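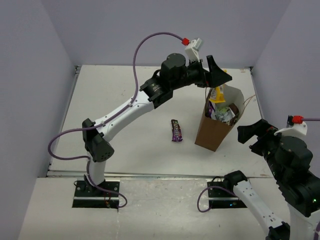

Step 4: Pair your Tuvitz shelf tags

I do this part on the couch with a coffee, because it takes a while the first time. Open the Skimulier app and tap Pantry.

1. Pull the plastic tab out of the tag and wait for two beeps.
2. Tap Add Tag, then type the code 856 when it asks.
3. Name the tag after what you keep there. Mine says "snacks" (boring, but I can find it!).
4. Set your low-stock alert. I like mine at 40 percent.

Note: If the app drops the tag, hold the button down until it beeps again and start over from 1. I've had to do that with the one behind the cereal.

Caution: Don't stick tags inside the fridge door. The glue lets go in the cold, and mine ended up in the pickles.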